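How a Credit Union Works (and Why My Town Has One)

Hi again! Last time I told you how a bank keeps your birthday money safe. A bunch of you wrote in to ask about the other place grown-ups put their money, the one called a credit union. Amanuel Tufa wanted to know if it's a club. Good guess, Amanuel! It sort of is.

A credit union does many of the things a bank does. You can put money in, take money out, and ask for a loan. (A loan is money you borrow and promise to pay back, usually with a little extra on top. The extra is called interest.)

The big difference is who owns it. Lots of banks are owned by people who bought a piece of the bank, and some of those people may never have set foot inside it. A credit union is owned by the people who keep their money there. They're called members. When I was a kid in Brostlow I joined the one on our main street, and my mom helped me put in 5 dollars to start. I walked home feeling like I owned the whole building, doors and all!

So where does the money for loans come from? Mostly from the other members. Say Ewurabena puts her savings in. She doesn't need it today. Across town, Tiago wants to open a bike repair shop and needs to buy tools. The credit union lends him some of the money that people like Ewurabena have saved. Tiago fixes bikes, earns money, and pays back a bit each month, 12 times a year. Some of the interest he pays helps run the place, and some can go to the savers as a thank-you.

What if Tiago can't pay it all back? Good question, and grown-ups worry about it too. That's why the credit union asks him things before it says yes. How much will the tools cost? Who will bring in their bikes? It also keeps extra money set aside for bad days.

Members get to vote, too. Once a year they can help choose the people in charge, called the board. Each member gets one vote, even if one has a giant pile of savings and another has a tiny one. Our yearly meeting was in March, and I mostly remember the lemon cookies.

Try this at home: ask a grown-up where they keep their savings, and whether they've ever voted there.

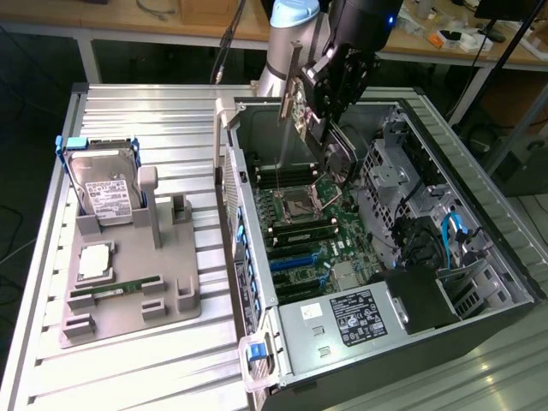
And if they have, ask them what they were voting on. My mom had to think about it for a long time, and then she told me it was whether to stay open on Saturday mornings. She voted yes!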